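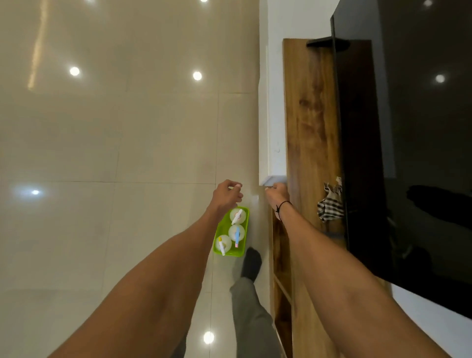 Grünes Tablett, drei Flaschen: eine Aufgabe aus unserem Haushaltsdatensatz

Softwareentwickler:in (m/w/d) für Wahrnehmung und Greifplanung bei Naltumora

Hallo! Ich leite bei Naltumora das kleine Softwareteam, wir sind zurzeit 3 Leute, und ab Oktober suche ich Verstärkung (gern Vollzeit, 30 Stunden gehen genauso). Wir bauen Varkach, einen Planer, der aus Aufnahmen in Kopfperspektive lernt, wie man mit zwei Händen aufräumt, umstellt und Dinge weiterreicht. Klingt banal, ist es überhaupt nicht – gerade an den Übergaben von einer Hand zur anderen sitze ich manchmal tagelang!
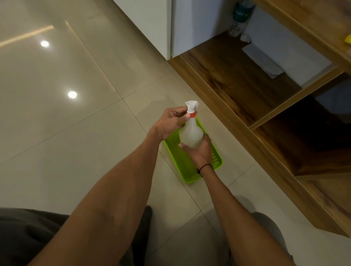
Varkach zerlegt jede Episode in Kontaktphasen: annähern, greifen, umgreifen, ablegen. Der Teil, der mir am meisten Kopfzerbrechen macht, ist die Posenschätzung. Eine halbdurchsichtige Sprühflasche, durch die das grüne Tablett schimmert, dazu spiegelnde Fliesen mit Lampenreflexen, da liefert unser Tiefenmodell gern mal kompletten Unsinn. Im Moment haben wir 2.408 annotierte Episoden, bis zum nächsten Release sollen es 3.000 sein, und genau dafür brauche ich jemanden, der Python und C++ mag und vor schlecht kalibrierten Kameras keine Angst hat.

Du würdest die Segmentierung übernehmen, mit mir am Greifplaner schrauben und Inskip pflegen, unser Werkzeug zum Sichten und Labeln (die Oberfläche ist hässlich, du darfst sie gern neu machen). ROS 2 wäre prima, Erfahrung mit Trajektorienoptimierung auch. Ein Doktortitel ist mir egal. Ich schaue lieber in dein Repository, auch wenn es unaufgeräumt ist. 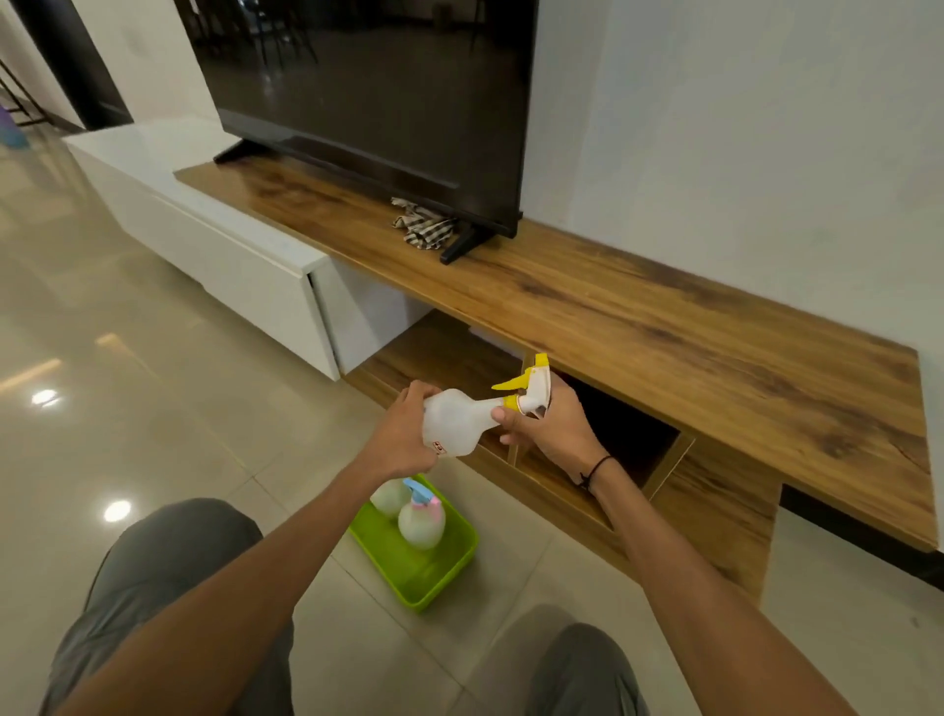
Muss ich vor Ort arbeiten?
Zum Einarbeiten hätte ich dich gern bei uns im Büro, danach kannst du den größten Teil der Woche von zu Hause aus entwickeln. Für Tests am Arm kommst du vorbei, den Simulator bekommst du auf den eigenen Rechner.

Schick mir einfach einen kurzen Lebenslauf und ein Stück Code, auf das du stolz bist, über das Formular auf der Karriereseite, Stichwort »Botov«. So heißt intern das Projekt, in dem du anfangen würdest. Anschreiben brauche ich keins, zwei Sätze zu dir reichen mir. Am besten telefonieren wir dann mal, vormittags ab 10 Uhr erwischst du mich eigentlich immer.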